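Shared Shop Forum > Robots & Automation > Cable routing cell, clip spacing question

clevis_and_pin
Started this build in October and it has reached the point where I need other opinions. The job is to have the arm lay a cable into a row of fork clips on a breadboard and seat it in each one. It is for the shared shop in Weswood, so whatever I end up with gets used by other people after me. I want the setup to be boring and repeatable.

Arm is the shop's, two-finger gripper, wrist camera plus one fixed camera looking down the board. Control code is mine, badly organized but working. Clips are screwed straight into the board so I can move them.

Current problem is the seating step. Out of 69 logged tries, the cable went into the fork and stayed there on 11. Most of the rest, the gripper gets the cable to the clip and then it rides up on one prong and sits there.

Things I have tried:
slower approach
pulling a little slack before pushing down
turning the clip so the slot lines up with the pull direction

The last one helped the most but it means every clip is at a different angle and the planner has to know all of them.

ongtable
What cable is it? Stiffness matters more than anything else you listed.

clevis_and_pin
Smooth white jacket, springy. If you bend it and let go it wants to go back to whatever shape it had on the spool.

ongtable
Then I would look at the cable before the clips. Lay it out straight with a weight on each end overnight. We had the same trouble on the Wovau jig and I spent three weeks recutting brackets that were fine.

halfinchdrive
Disagree. Cables in real use come off a spool with a set in them. If the cell only works on relaxed cable it does not work. Fix the clip. Put a lead-in chamfer on the prongs so the cable slides down instead of catching on the corner.

ongtable
He is at 11 out of 69. You get it working on an easy cable first and then make it harder.

Pei-shan Chu
Can you post pictures of the layout? Hard to say anything about spacing without seeing how much cable is between the clips.

clevis_and_pin
Same layout in all four, board view and then wrist camera.
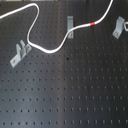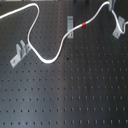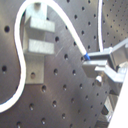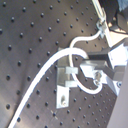

Reply 8, Pei-shan Chu
Thanks, that helps. Look at the second one. The cable comes down in that S and passes right beside the left clip without being in the fork. So between the left clip and the middle one you have a big low arc of free cable, and any move you make on one side gets soaked up by the arc. You pull, the arc changes shape, and the part near the fork hardly moves.

I would shorten the free length first. Either move the left and middle clips closer or take up the slack before you try to seat anything.

clevis_and_pin
The low arc is partly me. I leave extra so the gripper has room to get a finger under it.

Pei-shan Chu
How much room does it need?

clevis_and_pin
Finger thickness plus 3 mm. So a lot less than I am giving it.

halfinchdrive
Why is the board clip angled that far over? The left one is diagonal and the middle one looks close to upright in your board views. If a cable has to go through both it is changing direction twice in a short distance.

clevis_and_pin
That was the third thing on my list, turning the clip to match the pull. I agree it makes for an ugly path. The path was nicer when they were all parallel but the seating was worse.

Sum-yee Kong
Question about the wrist camera. In the third picture the blue part of the cable is right at the front of the gripper and easy to see. In the fourth the metal on the right side is almost white. Are you running auto exposure? Mine hunted every time the wrist rotated and the cable detection dropped out whenever a finger caught the light. White cable next to blown-out metal is about the worst case you could pick.

clevis_and_pin
Auto, yes. I had not connected that with anything. Detection does drop for a few frames near the clip and I put it down to the gripper covering the cable.

Sum-yee Kong
Could be both. Lock the exposure darker than looks right to you and run it again before you touch any hardware. It takes five minutes. Matte black tape on the fingers is the other cheap fix.

ongtable
Tape on the fingers will change the grip. Do the exposure first, on its own, or you will not know which one did it.

halfinchdrive
Still say chamfer the prongs. A file and ten minutes per clip.

ongtable
And then he has different clips from everyone else who buys the same ones.

halfinchdrive
It is a shop fixture, he can keep a bag of modified ones in the drawer. Clerevberg sells a version with flared prongs anyway if he wants to spend the money.

clevis_and_pin
I looked at the Clerevberg ones. The base is wider and it covers the next hole over, so I would lose the spacing I have.

Plan for now, one change at a time, 8 tries each:
1. Lock exposure.
2. Cut the slack to what the finger needs.
3. Clips back to parallel with the slack cut.
4. File one clip and compare it with an unfiled one in the same spot.

Pei-shan Chu
Eight is thin for telling those apart unless the change is big.

clevis_and_pin
I know. Each try is slow because I reset the cable by hand. If one of them looks promising I will run it longer.

Sum-yee Kong
Save the wrist video from the failures too. I would like to see what the cable does on the prong.

clevis_and_pin
Will do. Exposure is locked now, first set is going this evening.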